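4.2 House rules as negotiated text

The second strand of the analysis concerns the rules that families wrote down. Of the 30 households in the Trellthorpe sample, 19 kept a written list of some kind, most often on the refrigerator or inside a cupboard door. Together these lists held 300 separate rules. Each rule was entered in the coding sheet with its wording unchanged, including spelling mistakes, crossings-out and later additions in a child's hand.

Following Kaewmanee and Sukprasert, we treat a household rule as the record of an earlier dispute. A parent seldom writes "no shoes on the piano" before shoes have been on the piano. In the interviews, parents could usually name the incident behind a rule, and siblings often gave a different account of the same incident. Where accounts differed, both were kept. Figure 3 shows a robot arm over a marble countertop.

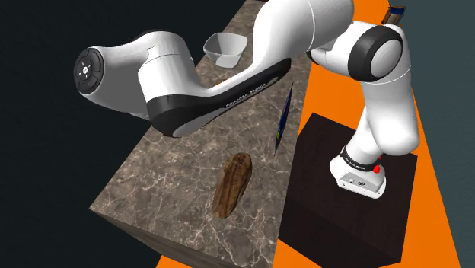 Figure 3. Simulated kitchen setting, rendered view.

Rules about washing and bedtime were the most likely to be disputed by younger children, who tended to argue over terms. One boy of six held that a swim counted as a bath. His mother had amended the list to say that it did not, and he had then asked whether the amendment applied to the sea. Exchanges of this kind were coded as "bargaining over scope", after Caldeira, and kept apart from plain refusal. Older children bargained less over scope and more over fairness, above all where a brother or sister was thought to be held to a lower standard.

Parents differed in how they dealt with rules that had fallen out of use. In the Julleck interviews several mothers and fathers said that they left old rules in place because the children enjoyed reading them. Others removed a rule once it was no longer broken – a practice that one father called "letting it retire". Neither approach was linked in our material to fewer quarrels, although the sample is too small to settle the matter.

A difficulty arose with rules meant as jokes. The two coders, Srithong and Nanayakkara, at first disagreed on whether a comic rule should be coded by its subject or set aside. It was decided in January to code such rules by subject and to add a marker for tone. Children were often well aware of the joke and still expected the rule to be kept, particularly by their parents.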